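Symonenko Releases Maintenance Update for Flerkitz

Symonenko has issued a maintenance update for its adventure game Flerkitz. The update corrects 11 reported faults, including one that prevented saved games from loading after the harbor chapter, and is provided free of charge to all registered players.
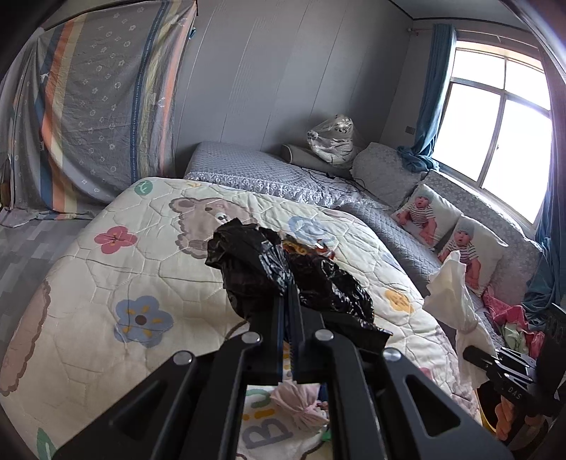
Players who purchased the game through the Horner store will receive the update automatically. Those using the boxed edition should download it from their account page. Nearly 800 players took part in the open test that began in December.

The planned Amer expansion is not part of this release. Project director Myroslav Kostiuk stated that work on its second map is continuing and that a release date will be announced separately.

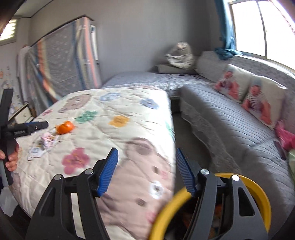
Page last changed: Wed 9 February

Saved games from earlier versions remain compatible. Faults may be reported through the support form.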